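Tondel Street Neighbors' Association
Minutes of the January meeting, 25 January 2025

The meeting opened a little after ten, once the coffee had been found and everybody had settled in. It was lovely to see so many faces on such a raw morning, and a warm welcome was given to the two households who have just moved in at the Villca end of the street.

The minutes of the last meeting were read and accepted, with one correction: the lost mitten was blue and has gone home to its owner.

Spring street fair. Most of the morning went on this, as it usually does. Everyone agreed that the fair should stay on the block between the church and the laundromat, although there was a good long talk about moving it to the park - the shade is better there, but so many of our older neighbors like being able to watch from their own porches. We will apply for the street closure permit this month. The budget was set at $2,000, the same as last year, and that has to cover the permit, the band and the tents.
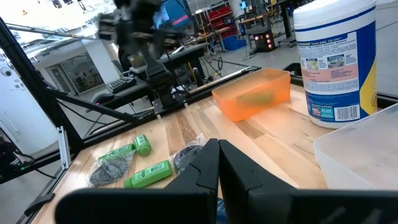
Ovenix, the bakery on the corner, has kindly offered to bake 200 rolls for the lunch table and will only charge us for the flour. A thank-you card went around the room and was signed by all. There was some feeling that we should have a soup as well, and this was left open until we know whether the church kitchen is free.

Parking. The city has replied to our letter about the hydrant by number 47. The curb will be repainted when the weather allows. Several members said, with some feeling, that they have heard this before, and a second letter will go out if nothing has been done by the next meeting.

Seed swap. Please bring your spare seeds in marked envelopes. Last year's unmarked ones gave us a great many surprise squash, which were enjoyed, but not by everybody.

Newsletter. We will print 60 copies on paper for those who don't use email. The Vavura print shop has held its price for us, and we are grateful.

Any other business. A ladder is still in the hall closet and would like to be claimed. The meeting closed at noon, and those who could stay helped stack the chairs.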